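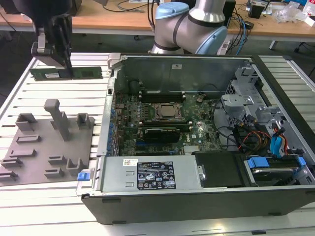 側面パネルを外したデスクトップパソコン

トロンディネル・パソコン教室について

はじめまして、トロンディネルのページをのぞいてくださってありがとうございます。私たちは、駅前の商店街を抜けて坂を少しのぼったところにある、小さなパソコン教室です。看板が控えめなせいか、初めての方はたいてい一度通りすぎてしまうようで、お隣のお茶屋さんには道案内でずいぶんお世話になっています(いつもありがとうございます!)。

教室を開いたのは2000年の1月でした。そのころは「メールを一通出せるようになりたい」というご相談がほとんどで、机を四つ並べただけの部屋に、年賀状の住所録を抱えた方が毎晩のように来てくださいました。いまは写真の整理、町内会のお便りづくり、お孫さんとのビデオ通話、お店の帳簿つけと、ご希望も本当にさまざまです。これまでに通ってくださった方は1238人になりました。親子二代でという方もいらして、お名前を見てあれっと思い、うかがってみたらやっぱり、ということがときどきあります。

代表のアイシュワリヤ・スンダラムは、もともとこの教室の生徒でした。日本語の文書を上手に打てるようになりたくて入会し、気がつくと隣の席の方に教える側にまわっていて、そのまま講師になり、四年前に教室を引き継ぎました。早口になりがちなのを本人も気にしていますので、聞きとれないときは遠慮なく「もう一回」とおっしゃってください。何回でも喜んでお話しします。

授業は決まった教科書を使わず、その方のやりたいことから始めます。キーボードが初めての方には、自家製の練習帳「フルステル」をお渡ししています。全部で558の短い文が入っていて、商店街のお店の名前や季節の献立など、打っていてちょっと楽しくなるものばかりを集めました。毎年少しずつ入れ替えていますので、載せたい文がありましたらぜひお寄せくださいね。

月曜の夜7時からは、中の仕組みを知りたい方のための「ふたを開ける会」もあります。メモリとは何か、CPUはどこにあるのか、お茶を飲みながらのんびりお話しする会で、参加費はお茶菓子つきで2360円です。質問だけしに来る方も大歓迎です。

見学はいつでもどうぞ。ご予約はお電話でも、直接お立ち寄りいただいても大丈夫です。坂がおつらい方は、お茶屋さんの前までお迎えにまいりますので、お気軽にお声がけください。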